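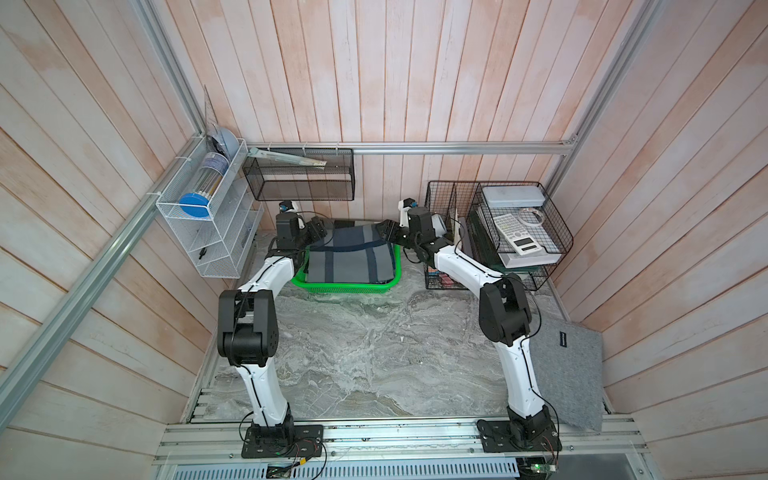

Plaid is a pattern of crossed stripes in which bands of color running lengthwise meet bands running across the cloth at right angles. In woven plaid the pattern is made by the yarns themselves. In printed plaid it is applied to finished cloth, usually on one face only. In North American usage the word covers nearly any pattern of this type; in Scottish usage a plaid is a length of cloth worn over the shoulder, and the pattern is called tartan.

Structure

The lengthwise yarns (warp) are wound in a fixed color order called the sett. The crosswise yarns (weft) are inserted in the same order or in a different one. Where warp and weft share a color, the result is a solid block. Where they differ, the two colors mix, and the eye reads a third shade at normal viewing distance. A sett of n colors can give n solid shades and up to n(n − 1)/2 mixed shades, so a sett of seven colors gives at most 28.

The look of the mixed blocks depends on the weave. Plain weave, in which each weft yarn passes over one warp yarn and under the next, gives a fine checkered speckle. A 2/2 twill gives short diagonal lines. Coarse yarns make the speckle visible from farther away, most of all when one color is dark and the other pale. 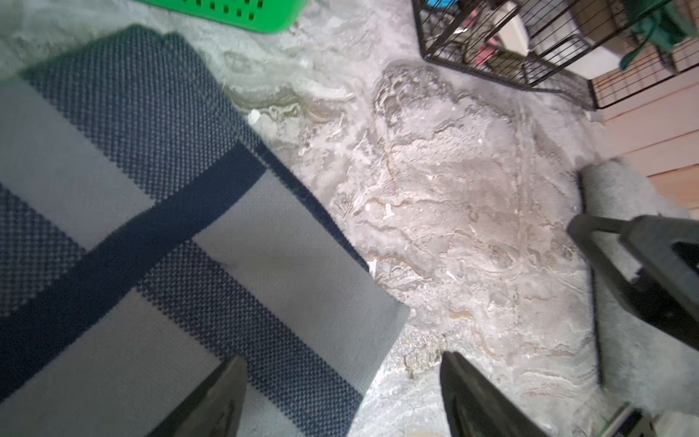
Plaid cloth in navy, blue and gray, with speckled blocks and a solid navy stripe.

Symmetry

A symmetrical sett reverses at two points, known as pivots, and reads the same in both directions. An asymmetrical sett repeats without reversing. Symmetrical setts are easier to match at seams — a panel can be turned end for end without disturbing the order of the stripes.

Thread counts

A sett is recorded as a list of color codes and yarn numbers. The Drelilska notation, used by some small mills, writes the full repeat on one line and marks pivots with a slash. The Jarance pattern register lists 791 setts in this form, of which most are symmetrical. Entries that differ only in shade are filed under a single number. 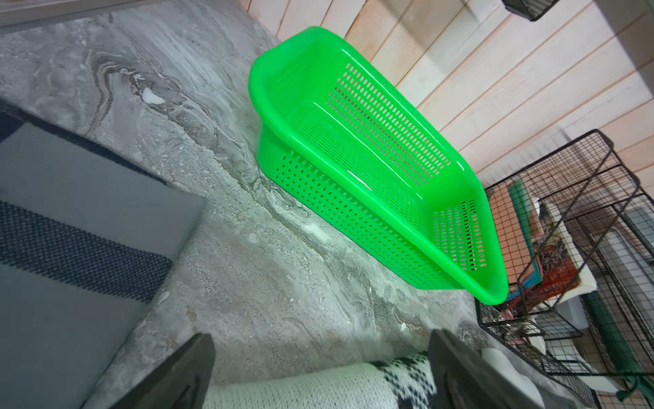 Large repeats need more yarn packages at the warping stage and waste more cloth in cutting. A blanket may carry a repeat of 1000 warp yarns, while shirting is normally kept to a much smaller one so that the fronts, pocket and yoke can be matched.

Related patterns

Gingham uses two colors in equal stripes. Tattersall sets thin lines on a light ground. Windowpane check has widely spaced single lines — it is sometimes classed apart from plaid because so little of the surface is mixed color.

See also: Check (pattern); Sett; Twill; Yarn dyeing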